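Subject: Re: [glamping-operators] Platforms for safari tents on a slope

On the list in July, a member at Pimcombe wrote:

> We have two safari tents going in on the lower meadow and the ground
> drops more than we thought when we walked it. The supplier says we
> can level it with gravel and skip the platforms. Has anyone done
> this and lived with it through a winter? Also wondering what people
> do about the bathroom waste line if the tent sits low.

We went through this at Gavlow, so I will put down what we did and what it cost us in time.

Our first 2 tents went on gravel pads. The pads were fine the first summer. Over the winter the downhill edge settled, the floor frames went out of level, and the door zippers stopped closing properly. We had to take both tents down in March, and we lost the Easter bookings while we rebuilt.

The rest of the tents, 13 in all, are on timber decks with screw piles. The piles go in fast with a small excavator and you can cut them to height afterward, so the slope stops mattering much. Have somebody check the soil first. We hit rock on one pitch and had to move the whole tent uphill.
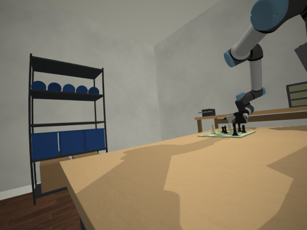

On the waste line, a raised deck solves most of it. You get room under the bathroom end to run the pipe with a proper fall, and you can reach it when something blocks. With the gravel pads we had to dig up the path to get to ours. Insulate anything that hangs under the deck, and put a drain valve at the lowest point if you close for the winter.

A few other things from our notes:

Make the deck wider than the tent on the view side. Guests want to sit outside under the fly, and adding to a deck later is a nuisance.

Leave a gap between the deck boards and the canvas skirt. Ours rotted where it lay on wet wood.

Order spare guy ropes and zippers with the tents. Troren sent us the wrong size twice and it took most of a season to sort out. Hijazi were better on parts but slower on the tents themselves.

Budget for the walk in. We needed 200 feet of path to the furthest pitch – more than the plan showed – and the luggage carts will not go over loose stone. We ended up with compacted fines and a timber edge.

We also paid a $500 fee to have the permit amended when the decks went above the height on the first drawing. Ask your county before you set the pile heights.

If you do stay with gravel, I would at least put in a retaining edge on the low side and let it sit through one wet season before the tents go up. I can send the deck drawings to anyone who wants them – reply off list.

Gavlow site office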